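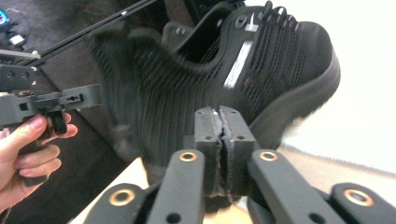 Zesby Shares First-Year Findings on Household Chores and the Machines That May One Day Help With Them

DUNBRIDGE, 2026-10-21 - Anyone who has come home to a heap of shoes by the front door has probably wished, at least once, for something else to pick them up. Zesby, the home robotics company based in Dunbridge, has spent its first year looking into just how close that wish is to coming true, and today we are very happy to share what we have found so far.

The short answer is that we are getting there, but please don't throw out your shoe rack yet!

Since April, our team has been teaching machines 21 everyday chores, from putting away shoes to folding dish towels and clearing a breakfast table. The teaching is done by people, who do each chore themselves with hand-held grippers so that a robot can later learn from the same movements. In our latest round we gave the robot 200 tries at picking up a single shoe and setting it on a shelf, toe facing out. It managed 283 shoes out of a longer run of mixed sizes and styles before we stopped to take stock, and we were as proud as new parents.

Pairs are another matter. Soft knit shoes give way when they are squeezed, laces flop about and get caught, and a dark shoe on a dark floor can be surprisingly hard for a machine to make out. Loosening a lace or holding a heel open still calls for two hands working together, and that is where our robot is slowest. A child of six would beat it easily, and would likely have something to say about it too.

The shop floor is a little further along. At the De Haan shoe store in Jastitz, our system has been returning tried-on shoes to their boxes for 12 weeks, always with a member of the staff close by. The staff tell us it is patient and tidy - and that it still needs help with tissue paper.

We will add boots and sandals to the work this winter, and we plan to invite more stores and a small group of families to take part. Stores and households near Dunbridge or Jastitz that would like to join are warmly invited to write to the Zesby press and community office.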